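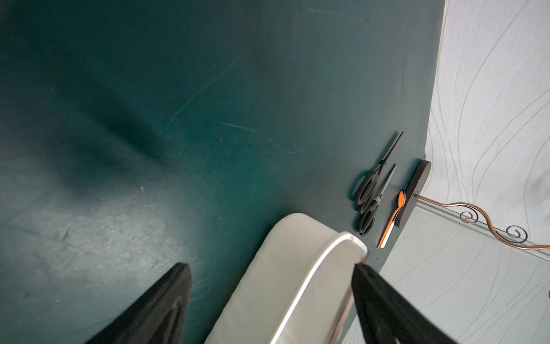 A teal tabletop with a few scratches on it.

FOR IMMEDIATE RELEASE
May 25, 2018

Psarras to close the Nurna Festival with their first full show since the spring they stopped touring

The organisers of the Nurna Festival are delighted, and more than a little relieved after so many months of keeping quiet, to announce that Psarras will play the closing set on the Lower Field at Civach this summer. Anyone who has spent time in the pubs of Civach will know how long people have been asking for this one, and we are very happy to be able to say yes to them at last.

Psarras began in a rehearsal room above a bakery, playing old island tunes rather faster than anybody was used to hearing them, and they went on to make the records that a good many of our regulars still put on for the drive to the site. They will bring the full band, with the brass section and both fiddle players, and they have promised us a set which takes in plenty of the first album as well as new songs written over the winter.

Glykeria Panagiotou, festival director, said: "I first wrote to the band when our festival was one stage and a borrowed tea urn, and I had a lovely letter back saying perhaps another year. I kept that letter on the office wall, and every so often I wrote again. In December they rang me while I was halfway up a ladder with the fairy lights, and I had to ask them to say it all twice. I can't think of a better way to send everybody home."

Singer and accordion player Angeliki Kourkoulas said: "We have missed playing outdoors, with the light going and people dancing in their wellies. We have all been to Nurna at one time or another as ordinary campers, so we know about the hill and the mud at the bottom of it, and we know what a kind crowd it is. There are songs we have never got right indoors, and I have a feeling they'll come right in that field."
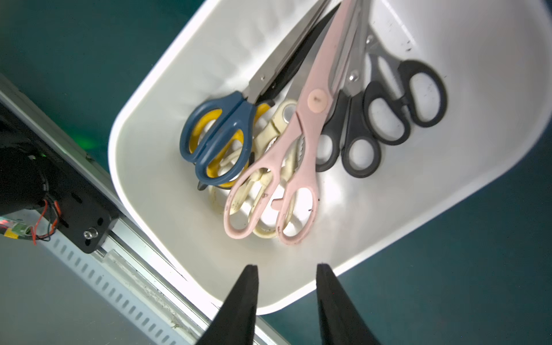 The closing set begins once the lantern walk has come down from the top of the hill, so families taking part in the walk needn't worry about missing the opening songs. As in other years, the walk starts from the orchard gate and goes at the pace of its smallest members. Lanterns can be made in the craft tent throughout the weekend, and you are very welcome to bring one from home, as long as it is lit by a battery and not a candle. We do love a candle, but the hay was very dry last time.

There is good news too for those who like their music a little quieter. The Junau tent, which was so full last summer that people were listening from the car park, moves to a bigger spot beside the stream and gets a proper wooden dance floor. It will be home to singers, storytellers and the late-night sessions, where anyone with an instrument may pull up a hay bale and join in. Beginners have always been welcome at the sessions and always will be, and so have people who only came in to get out of the rain.

The festival welcomes 4,000 people to Civach across the weekend, and we have decided to keep it at that size. We are asked every year whether we might grow, and it is kind of people to want us to, but we like being able to walk from one end to the other with a cup of tea and still have most of it left on arrival.

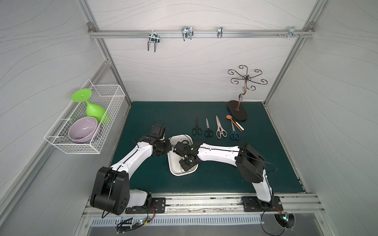
Reading time: 2 minutes

Tickets and getting there

Weekend tickets are on sale now from the festival website and over the counter at the Civach bookshop, where they will happily sell you a printed one with the fox on it. Day tickets for the closing day cost £20, and under-twelves come in free with a grown-up. Camping is included with every weekend ticket. If you would like to be in the quiet field, please say so when you book, as it fills up early and we hate having to disappoint people at the gate.

The festival bus will meet trains at Civach station through the afternoon and will run back again after the last song. There is room on board for folding pushchairs and for most instruments, though we would ask double bass players to have a word with us beforehand. Parking is in the top meadow, with level spaces near the entrance for blue badge holders.

Free companion tickets are available for anyone who needs someone with them to enjoy the festival, and there are raised viewing areas at the Lower Field and, for the first time, in the Junau tent. Our access guide is on the website, and large-print copies can be posted out on request.

Notes to editors

Glykeria Panagiotou and Angeliki Kourkoulas are both available for interview by arrangement with the festival press office. Requests for press passes and photography on site should reach us in good time, please, with the name of your publication and whether you will be camping. The full programme, with stage times, will be published on the festival website nearer the weekend.

ENDS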